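My town library ended late fines in the spring and I finally read the six-month packet the board put out. Posting what I found in it. I have no job there, I just go to the meetings.

Old system: 73 cents a day per item. It was an odd number because it was set as a share of the copier fee years back and then never changed. Kids' books were charged the same as everything else.

The cap was per item, so a family with a stack of picture books could owe more than the stack was worth. Once you owed enough, your card stopped working. Most people in that spot did not come in to argue. They stopped coming.

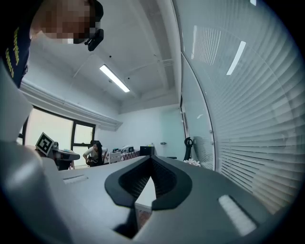

ADPORT, August

Board meeting was Friday at the Qureshi branch. Lamai Thepsuriya runs circulation and gave the report. She read the returns numbers out loud and then took questions for most of an hour.

Main point from her report: books are coming back. The share returned late went up a little. The share never returned went down. Those are separate numbers and people keep mixing them up on the town page.

You still get billed if you lose something. After 3 weeks overdue the system marks the item lost and puts the replacement price on your account. Bring it back in good shape and the bill comes off. That was in the original vote and it has not changed.

Someone asked about DVDs. Same rule. Someone asked about the museum passes. Different rule - those still have a fee, and the limit is 2 passes per household at a time.

The money question took the longest. Fines were a small line in the budget and it shrank every year as more people moved to e-books, which return themselves. Staff time spent collecting fines was never on that line at all.

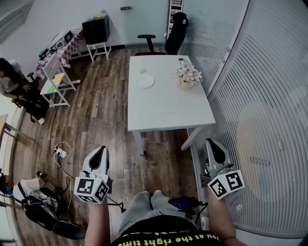
The other half of this is holds. If people keep a popular book longer, the next person waits longer. That is a fair worry and I had it too. Wait times at the main branch were flat. At the Idach Road branch they went up, mostly on new fiction.

Their fix is buying extra copies once a title has a long enough list. Lamai said she would rather spend on that than on envelopes for overdue notices. I agree with her.

Old fines are not cleared automatically if your card is from before the switch to Futine, the catalog software. You have to go to the desk and ask. It took me a couple of minutes and they did not want any paperwork besides my card.

If you have a card you gave up on, take it in. The desk at Qureshi is open until 8 on weeknights. The next report is due in winter and I will post that one too.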